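The neighbor, the hedge and the 11 letters

Oct 18, 2020
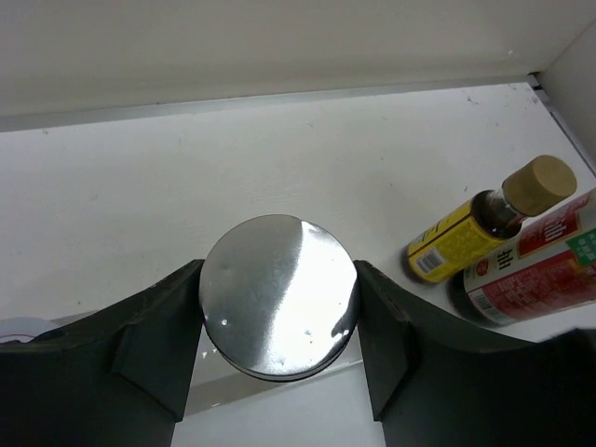 Round metal container, seen from the top.

So I finally get to write about the hearing! I've been sitting on this for months and half of you have been emailing me to ask, so thanks for your patience (and for the cookies, you know who you are).

Quick recap for anyone new. Last December the man two doors down decided that I had written about him on this blog. I hadn't. I'd written about a hedge. It was a post about the Lanik trail and how overgrown it gets, and somehow he read it and saw his own hedge in there. Then the letters started. There were 11 of them, all through my mail slot, the longest one nine pages and mostly about my character.

I ignored the first few, which everyone told me to do. Then he began waiting by my car in the mornings and following me as far as the Udholm bus stop, and I stopped finding it funny. The lawyer at Khasawneh told me to keep everything, write down times, and not answer him at all, not even to say please stop a second time. I hate keeping records but I did it.

The hearing itself was over in around 2 hours and most of that was sitting on a bench in a hallway. He brought his own folder with my hedge post printed out and whole lines highlighted in orange. The judge read it, asked him which part was about him, and he said "the tone." I kept my eyes on my shoes.

Anyway, I got the order. He has to stay 100 feet from me and can't write, call or leave anything at my door. We live closer than I'd like, so there's a bit in there about the sidewalk - he can use it to get home but he can't stop. The lawyer cost me $400, and yes, that was the Skolturent ticket money, so no festival recap next year, sorry.

Comments are off on this one. I'll be back to trails next week, and I still think somebody should cut that hedge.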